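# Chapter 4: How Much Can a Bone Tell Us?

Every few years a new fossil is said to rewrite the story of our origins. The museum sends out a notice, the papers run a drawing of a hairy face looking into the distance, and by August the family tree has another branch. This chapter asks you to slow down and look at what was dug up.

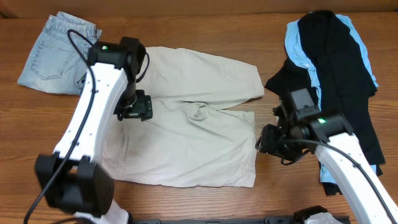
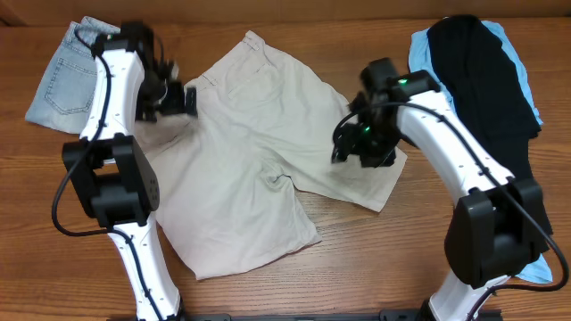 The trouble begins with the word *species*. Among living animals we can watch who mates with whom, and even then the lines get blurry. With fossils we have shape, and very little else. A team finds a jaw, measures it, and decides whether it differs enough from the jaws already in the drawer to deserve a name of its own. How much is enough? Think of something as dull as clothes on a table. Beige shorts and light blue jeans are easy to sort when they lie side by side, with the jeans folded and the shorts spread out. Give a stranger one square inch of cloth from each and the color would still separate them, but the length of the leg would be anyone's guess. Most fossil species rest on the square inch.

## The Zuvholm jaw

Consider the case that will follow us through this chapter. The Zuvholm jaw is the right half of a lower jaw with 4 teeth in place. Its first describers gave it a new species name on the strength of thick enamel and a narrow tooth row. They compared it with 40 other jaws, which sounds like plenty until you read the list. Most of those came from 2 sites, and several were too broken to supply the measurement that mattered most.

Mojtaba Akbari went back to the same question with a larger set of 358 jaws, all from modern people. He wanted to know how often two members of our own species differ as much as the Zuvholm jaw differs from its nearest neighbor. His answer was: often enough to worry anyone who had signed the first paper. The tooth row was narrow, yes. So were plenty of tooth rows whose owners had been citizens and taxpayers.

This doesn't prove that the jaw belongs to a known species. Students tend to swing from believing every new name to believing none of them, and the second habit is as lazy as the first. Akbari's test shows that one trait, taken alone, can't carry the claim. The enamel may yet do so – he had no good way to measure it in the older collections, and he says as much.

## Splitters and lumpers

People who name many species are called splitters. People who name few are lumpers. You will hear that the dispute between them is a matter of taste, and partly it is. It also has a good deal to do with rewards. A new species gets a press conference, while one more scrap of an old species gets a shelf number. Keep that in mind when you read the Barnatis report in the next section, where three names are proposed for bones that would fit in a shoebox.

Before you start, write down what evidence would persuade you that two jaws came from different species. Be specific about the measurement and the size of the gap. You will be asked to return to your answer at the end of the chapter, and you may not change it in the meantime.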